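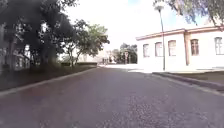

How to Start Running When You Haven't Run Since School

I get asked about this a lot, mostly by people who saw me wheezing around the neighborhood last year and figured that if I could do it, so could they. They're right! I couldn't run to the mailbox when I started, and in August I did the Fernarport Harbor 6 mile without walking once (okay, I walked through the water station, but I'm not counting that).

So this is what I did.

Step 1: Get shoes that fit

Go to a real shoe store in the afternoon, when your feet are a bit bigger, and try on a bunch. I paid 125 dollars for mine and winced the whole way home, but I've had zero shin trouble in them. My old gym shoes gave me blisters in one afternoon. You want a thumb's width in front of your big toe.

Step 2: Pick a flat, boring route

Hills can wait. Mine was Teixeira Street, out and back, and I picked it mainly for the shade and the lack of traffic. Knowing every crack in the pavement helps too, especially if you go out early when the light is bad. If there's no sidewalk, run facing the cars and wear something bright.

Step 3: Run one minute, walk two

Walk for five minutes first to warm up. Then jog for one minute, walk for two, and do that 6 times. Walk home. That's the entire first week, three days out of seven, and yes, it will feel like you're cheating.

Go slow. Slower than that. My friend Beril Sezer came along on my second outing and made me sing the chorus of a song while we jogged, and if I couldn't get through it she made me ease off. It's embarrassing and it works - I still do it on long runs.

Step 4: Add a little at a time

In week two, run for two minutes and walk for two. Week three, three and two. If a week feels awful, do it again before you move up. I repeated week four twice and I'm still kind of mad at it.

Step 5: Write it down

I use a cheap notebook. Date, how long, how it felt, done. My first entry just says "ow."

A few odds and ends

Don't eat a big meal right before. A banana an hour ahead is fine for me, but toast sits like a brick.

Sore muscles the next day are normal. A sharp pain in a joint means stop and get it looked at.

Wear less than you think you need, because you'll warm up fast.

If you get stuck at a certain week, leave a comment and tell me which one. I'm putting together a page on stretches next, and I'll link it here when it's up.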